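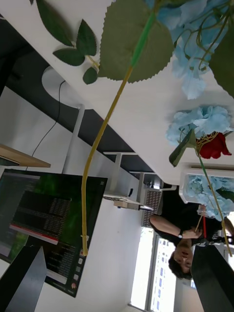
Ilgın Gökçe objected, on reading last term's version of this handout, that a comparison of grippers which uses only blocks and cups says very little about grippers. Thin, light and tangled objects ought to come first, in her view, as they separate one set of fingers from another within a single afternoon. The objection was accepted, and Session 4 has been rewritten accordingly. Artificial flowers now form the main object set, and the rigid objects have been moved to the annex.

## Session 4: Comparing parallel grippers on slender objects

### 4.1 Scope

The session covers two-finger parallel grippers fitted to a light arm, with a small camera carried at the wrist. Students compare two sets of fingers (Julmont and Tralemov) under one controller (Cillix). The MacDonald controller is treated in Session 5 and must not be connected during this one.

Students are expected to have read the notes on grip force from Session 2. The derivation will not be repeated.

### 4.2 Why stems are difficult

A stem presents a narrow target. When the fingers close across it, contact is made along a short line, and any twist in the wrist is passed directly to the far end of the object. With a long stem, a small rotation at the fingers becomes a large sweep at the flower head. Leaves and tendrils catch on neighbouring pieces, so that an attempt to lift one item may draw several others with it.

Artificial stems add a further difficulty. Many contain wire, hold whatever bend they were last given, and spring back only in part. Two attempts on the same stem are therefore never quite the same attempt. The stem should be straightened by hand between trials, and the record sheet has a column for this.

### 4.3 The wrist view

The camera turns with the wrist. At some arm positions the table will appear tilted or the room inverted, and the image must not be corrected in software before it is saved. Students who are new to wrist cameras commonly misjudge left and right in such views. The following practice is recommended:

- Take the two fingers as the fixed reference. They keep their place in the image apart from opening and closing.
- Describe directions as "towards the left finger" or "towards the right finger".
- Judge the height of the stem from the slow approach, and do not rely on a single still.

Where a stem already points into the gap between the fingers, an approach along its length is tempting. It should be tried at least once with each finger set. A grip near the tip leaves most of the weight unsupported, and the result should be compared with a grip taken across the stem nearer the flower head.

### 4.4 Procedure

1. Lay the flowers on the table in a loose bundle. Some stems should overhang the edge.
2. Bring the arm to the start position and confirm that both fingers are visible in the wrist image.
3. Set the closing speed on the Cillix controller to the value given on the bench card.
4. Carry out 15 attempts with the Julmont fingers, choosing the target stem before each approach.
5. Stop the arm, isolate it, and change to the Tralemov fingers. Repeat the zeroing routine.
6. Carry out a further 15 attempts, using the same targets in the same order.

An attempt ends when the stem has been held clear of the table for 12 seconds, or when it has been dropped. Attempts abandoned by the operator are to be recorded as such and are not repeated.

Any person within reach of the arm must be known to the operator. Hands are to be kept off the table while the controller is enabled, including when a stem has merely slipped and appears easy to put back.

### 4.5 Recording results

Each attempt is entered under one of four headings: clean lift, lift with other items attached, slip, and miss. Last year's groups tended to enter tangled lifts as clean ones. A tangled lift is a separate result and is often the more informative one, particularly where the broader finger has closed on a leaf as well as a stem.

The pooled record from earlier groups now holds roughly 2,000 attempts. It is available in the course folder and may be used for the written report, provided that the group's own results are presented first and separately.

### 4.6 Points for the written report

The report should not exceed 1,000 words. It should state which finger set was more reliable on bare stem, which was more reliable close to the flower head, and whether the wrist view was sufficient to predict failure before the fingers closed. A group that finds no clear difference should say so and give its record in full.

Reports are due before the October laboratory session. Finger sets are to be returned to the cabinet with their screws in the bag provided.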